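Brarach Living Room Set

Version 6, last changed Mar 18, 2021
Maintained by Gemma Gosling

What is in it

The set covers one everyday chore: picking things up off a living room floor and putting them back on the sofa. It holds 400 short clips, each with a text file giving the item, where it started and where it should end up. Most items are throw pillows. The rest are folded blankets and a few soft toys.

All clips come from the Lodmont apartment. The earlier Gitcombe clips were dropped in version 5 – the carpet there was close in color to two of the pillows and the labels were poor.

Room and furniture

The sofa is tan, with a thick squared cushion block and a broad seat cushion. It stands on a floor of narrow gray-brown planks with a wood pattern, and the wall is pale gray. Bright light on the wall can wash out part of a clip. Such clips are kept and marked "glare" in the notes column.

The square blue-gray pillow is listed as pillow_03. It counts as "floor, near sofa" when it lies just in front of the seat, at any angle.

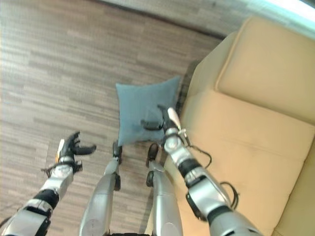 Labels

start: floor, near sofa / floor, open / sofa seat
goal: sofa seat / sofa corner / basket
notes: free text, may be blank

A pillow that is being held but still rests on the floor keeps its floor label. Change it only once the pillow is clear of the planks.

Known problems

In 53 clips the goal field is blank. These will be filled in by May.
Blanket labels from the Kershaw batch use "couch" for "sofa". Treat the two as the same.
Item names 16 and up were renumbered in version 4, so old lists will not match.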